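Workshop Newsletter – June

Solder paste: what changes this month

We are changing how solder paste is stored and signed out, starting the first Saturday in June. The short version is that paste now lives in the small refrigerator next to the stencil rack, every jar gets a label on the day it is opened, and jars past their date go in the return bin. The longer version follows for anyone who assembles boards here.

Over the spring we had a run of boards with poor joints on the fine-pitch parts. Samah Abdelaziz went through the rejects from the Sarmont sensor boards and found the same two faults on most of them: solder balls scattered near the pads, and joints on the ground pins that had not wetted all the way. The oven profile was checked first and it was fine. The stencil was fine too. The paste had been open on the shelf since winter.

Paste is metal powder mixed into flux. Once the jar has been opened, the flux starts to dry out and the powder starts to oxidize, and both happen faster in a warm room. Old paste may still look all right in the jar. It usually shows up at the printer, when it stops rolling in front of the squeegee and starts to drag.

The new rules

Take the jar out the evening before you print, or at least four hours ahead. Leave the lid on while it warms up. Opening a cold jar pulls moisture out of the air and into the paste, and that causes spatter in the oven.

Write the date and your initials on the lid when you break the seal. An opened jar is good for 6 weeks in the refrigerator. After that it can be used for practice boards only, and it must be marked PRACTICE in red.

Stir by hand for a minute with the plastic spatula. Please don't use the metal one, which has been scratching the jars.

Never put used paste from the stencil back in a fresh jar. There is a separate empty jar for it.

Leaded and lead-free pastes are on different shelves, leaded at the bottom. The spatulas are marked to match.

No food or drinks in that refrigerator, even for an hour.

Stencil cleaning

Wipe the underside after every fifth print, dry first and then with alcohol. Check the apertures against the light before you put a stencil away. The Quách stencil came back from the rack in May with 19 blocked openings, all of them under the main processor, and clearing them took most of an afternoon. Wiped down straight after use, it is a five-minute job.

Ordering

We will buy smaller jars from now on. They cost more per gram, but we were throwing away half of every large one. If you have a job of more than 90 boards, tell Samah two weeks ahead so that a large jar can be ordered for it and charged to the project. The Mitow run in the fall will be 1,000 boards and has its own order already, so please leave those jars alone when they arrive.

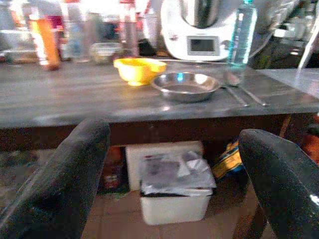
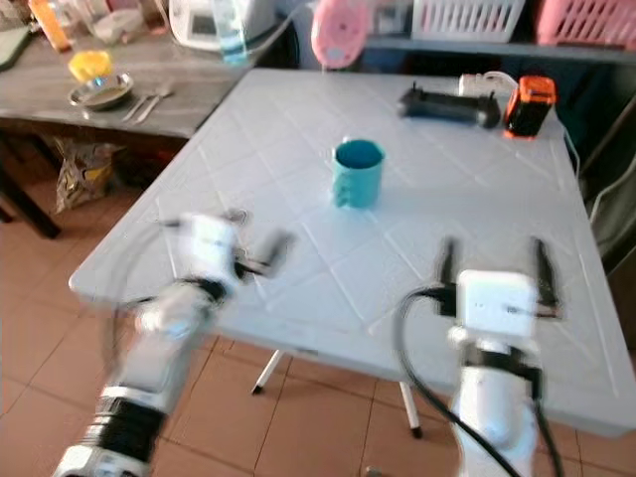 Oven profiles

The profiles on the reflow oven have been renamed. Slot 1 is lead-free standard, slot 2 is leaded standard, and slot 3 is the slow ramp for the Iltevar power board, which has a heavy copper layer and needs longer to soak. Slots 4 and up are free for anyone to use. If you save a profile, add a line to the sheet taped inside the oven cabinet with the slot, your initials and the paste it was made for. Profiles without a line on the sheet will be cleared at the end of the month.

The spare thermocouple is still missing – if it is in your toolbox, please put it back in the top drawer.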